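Otcombe desk-object set: data card

Maintainer: Shaimaa Lamrani, Vundura
Version 3, May 2020

Scope
Arm episodes recorded at a white table with everyday desk objects, such as rulers, pens and scissors. This card gives the rules an episode must meet before it enters the release. Sites at Otcombe and Buenaventura follow the same rules.

Recording rules
1. Wrist and head views are both kept. An episode with one view missing is rejected.
2. Objects may overlap at the start – a pen lying across a ruler is allowed.

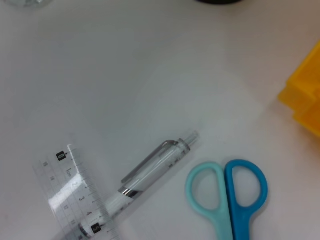 Can an episode be trimmed after recording?
Only at the ends, and never by more than 20 frames in total.

3. Operators stay outside the marked floor area while the arms are powered.
4. Cables are checked before each session. A fault ends the session and is logged.
5. The second arm stays in its parked pose for single-arm tasks.
6. Pens, bottles and bowls may share the table with a pen holder. Glass is not permitted. 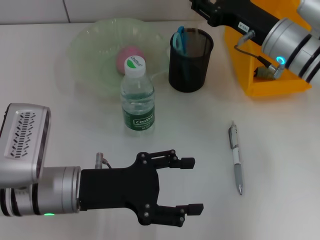
Review
Each batch holds 2,000 episodes. Rejected episodes are listed in rejects.txt with the rule number. Queries about a rejection go to the maintainer, quoting the batch and episode.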